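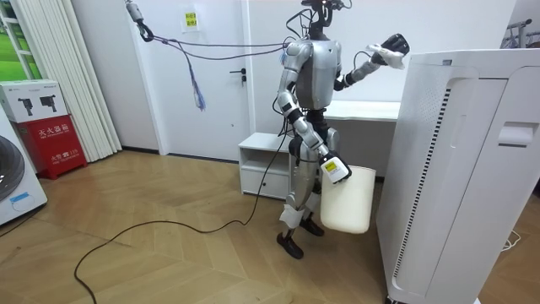 # Wiping Down a Small Room, Air Purifier Included

A small room gets dusty fast, and a tall air purifier collects a lot of it on the outside. I do the whole job with one cloth and one bucket. It takes 40 minutes if the floor is already picked up.

## Before you start

- Turn the purifier off and pull the plug.
- Use a light plastic bucket you can carry in one hand by the rim. Fill it no more than a third.
- One capful of dish soap is plenty. I buy the plain Milus kind, but any mild soap will do.
- Wring the cloth hard. It should feel damp and leave no drips.

## The purifier

Start at the top and work down the sides. White plastic shows streaks, so go over it a second time with a dry corner of the cloth. Leave the vents for last and use a dry brush or the vacuum on them. Water should stay out of the grille.

If yours has a washable pre-filter, check the manual before you rinse it. Let it dry overnight before it goes back in. Tiruwork Abdella wrote to me that she stands hers on edge in the shower, and I do that now too.

## The cabinet and the desk

Clear the tops first. Loose plastic bags, wrappers and receipts pile up on a bedside cabinet more than anywhere else in the house -- mine gets a handful every week. Throw out what's torn and flatten the good bags before you put them away. 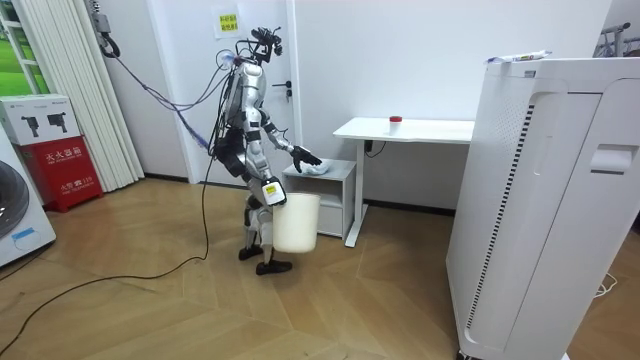 Then wipe the top, the inside of the open shelf and the drawer front, in that order. Pull the drawer out 2 inches and run the cloth along its upper edge, where a line of gray dust likes to settle. For a desk, lift jars and cups instead of sliding them. Wipe the leg and foot as well, and tuck up any cord that hangs underneath so the mop doesn't catch it.

## Doors and blinds

Lever handles get a soapy wipe front and back. Vertical blinds can be done with a dry sock over your hand, one slat at a time, top to bottom.

## Wood floors

Sweep with the grain where you can. On herringbone you can't, so sweep toward the door and don't worry about it. Mop with a nearly dry cloth and keep the bucket off the wood -- a wet ring under it can leave a mark. An old towel folded in four works fine as a mat.

Empty the bucket outside or down the toilet, rinse it, and hang the cloth over the rim to dry.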